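We got to the Asero works in Pinov shortly after nine, having been told to come to the side gate and not the main one. There were 12 of us from the kitchen fitters' evening course, and the March open day was the only one with places left. Vendula Gajdoš from the sales office signed us in and handed out ear plugs and overshoes.

## The stone yard

The slabs are kept outside under a long roof, standing on edge in steel racks. Each one has a number chalked on the end, and the same number goes on the order sheet. Vendula told us the yard can hold 1,000 slabs, though in winter they run it well below that. White marble is still what most customers ask for first. A fair number change their minds when they hear what lemon juice does to it.

We were allowed to handle offcuts. The polished ones all felt much the same to me, but Štefánia Bartoš, who runs our course, made us wet each piece and watch how quickly the patch went dark. The limestone soaked it up at once.

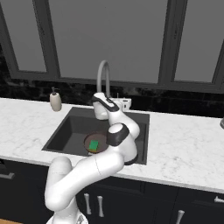
## Cutting and edges

The saw hall is loud and there is water everywhere, so the overshoes made sense. A sink opening is cut with the corners drilled first, then the straight runs between them. If the corners are left square the stone can crack in the van on the way to the house. They had a broken top leaning on the wall to show us, split clean through at the narrow strip behind the bowl.

Edges are done in the next room. The machine does the long sides and the inside of the cut-out is finished by hand. Fitters should check this part on delivery, we were told, by running a finger round the whole opening.
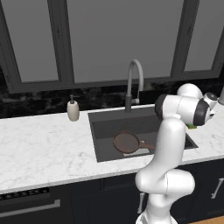 *Dark single-bowl sink set flush in white marble with faint grey veining.*

Flush fitting came up a lot in the questions. It costs more, as the stone has to be cut to match the sink closely, and Asero adds 213 euros to the price of a top for it. You can wipe straight into the bowl, but changing the sink later is a bigger job.

## Sinks

After tea we went up to the room where they keep the sink ranges. The Mosa is the plain one and the Matić has a deeper bowl and a ledge for a board. Dark bowls show limescale more than I had expected — one of the others has fitted a few and says hard water is the main complaint. 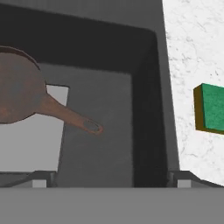
Štefánia asked about the fall on the floor of the bowl. Too little and water sits in the corners, too much and glasses tip over. We also talked about waste positions. A waste set towards the back leaves more room in the cupboard below, and it is worth asking for if the customer wants bins under there.

We finished at half past twelve. The canteen does soup and a roll, and the car park is free if you give your number plate at the gate. The course is going again in the autumn and names should go to Štefánia. Bring your own ear defenders if you have them, the plugs kept falling out.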